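Tanow Community Boards > Home & Hobby > Selling at Fairs and Markets

Thread: Snack table at a craft fair, worth it or a distraction?

quiltedpear
Hi everyone! Longtime reader, and I finally have a real question. I have a table at the Tanow holiday fair in November, same spot as last year (by the side door, brrr), and I sell potholders, table runners and a few baby quilts when I can bear to part with them. My sister-in-law thinks I should give up one end of the table to candy bars and little packaged snacks. Her reasoning is that people come over for a snack, then they look at the runners while they're digging for change, and before you know it they're holding one.

I can see it, I really can. But I can also see chocolate fingerprints on a cream-colored baby quilt that took me most of the summer. Has anybody done this? Did it help the main stuff sell, or did you just turn into the candy lady?

mossandmortar
I was the candy lady for two years, so pull up a chair. I make garden markers and birdhouses, and my first year with snacks I was thrilled because I had people at the table all day long. Then I got home and did the sums, and I had sold fewer birdhouses than the year before. What I'd made on candy was $80, and out of that I had to take what I paid for it. I had a lovely time chatting, I won't deny that, but I was so busy making change that I didn't talk to a soul about birdhouses.

If you do it, get a helper for the snack end. I'd say that's the whole trick.

harborhen
I'm going to disagree with Moss, in a friendly way! I sell soap and candles, and those smell so strong that people walk by at arm's length. A few candy bars gave them a reason to stop. I don't care if I make a dime on them. The thing that mattered for me was getting them up off the table. Flat in a basket, everybody had to paw through to see what was there, and the kids would take everything out and put none of it back. Once I went to a stepped stand you could see the choices from standing height, and people pointed, and I handed it over. Hardly any pawing at all.

I've been fussing with the layout again on the brown table. 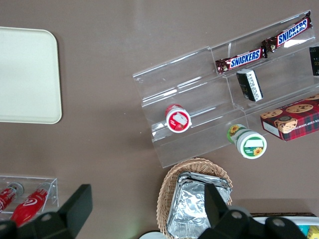
Snickers up on the top step of the clear stand, tray off to the side.

I like it on an angle because at our fair people come down the aisle from one end and it faces them as they walk up. Straight on looks tidier, I'll give you that, but I've tried it both ways over a good many Saturdays and I'm an angle person now. Clear is nice too, it doesn't fight with your own things the way a bright colored one would. Quilted, with your fabrics I think that matters more than it does with my soap.

bentwhisk
Before anybody buys a stand, please please read your vendor packet. Ours says packaged food is fine as long as it's sealed and has a label on it, but homemade is a different form and a different fee, and a woman two tables down from me had to put all her fudge back in the car. She had been up half the night making it. I felt just awful for her and bought a candle I didn't need.

Also some fairs sell the snack rights to one booth (ours goes to the school band) and they do NOT like it when a potholder table starts undercutting them.

quiltedpear
Oh my goodness, I hadn't thought of the band! I'll dig out the packet tonight. It's in the drawer with the takeout menus, I'm nearly sure.

Harborhen, that's very helpful, thank you. Is the stand steady? My table has one leg that has never once been the same length as the others.

harborhen
Steady enough on a good table. For a wobbly one I'd put a strip of that rubbery shelf liner under it, and fold a piece of cardboard for the leg. I've heard people speak well of the Brosico ones but I haven't had one in my hands, so don't go by me.

mossandmortar
I'll hold my ground a little here. Acrylic scratches if you look at it sideways, and by the end of a season mine looked like a cat had been sleeping on it. I went to painted wood steps out of scraps and never looked back. They're heavier to carry in, though, and my knees have opinions about that.

And I still say, Quilted, that quilts and chocolate are a bad marriage. You've got warm hands, warm wrappers, and somebody's toddler. Put out peppermints if you have to put out anything.

bentwhisk
Peppermints are sticky too, Moss.

mossandmortar
Wrapped peppermints!

tinlanternlane
Could she do a second small table? I used a folding TV tray at right angles to my main one, snacks on that, cash box behind it, and the breakable stuff stayed well out of reach. You do have to ask whether it fits in your space. At mine they come by with a tape measure, and 6 inches into the aisle is 6 inches too many as far as they're concerned.

quiltedpear
A TV tray! I have a whole set of those in the basement. Okay, here's where I've landed. I'm calling the fair office Thursday to ask about the band and the extra tray. If they say yes, I'll try a small stand of candy on the tray end with the potholders next to it, because potholders can go through the wash, and the baby quilts are going on the back rack where I can glare at people. Thank you all so much, I'll come back and tell you how it went.

harborhen
Please do! And bring more ones and fives than you think you need.

Comments from readers (2)

Saved this one. We do a church bazaar every fall and have the basket problem exactly as described. Going to try steps this year.

I'm with the birdhouse person. We dropped snacks and I finally got to sit down and eat my own lunch.

We use cookies to remember your settings and keep you signed in. By continuing to browse the boards you agree to our cookie notice. Accept | Manage settings

Recent threads
Tablecloth clips that hold in the wind
How much change do you bring to a one-day fair?
Novora card reader keeps dropping the signal, any fixes?
Pricing potholders without crying
Side door tables: blessing or curse?
What do you do with leftover stock in January?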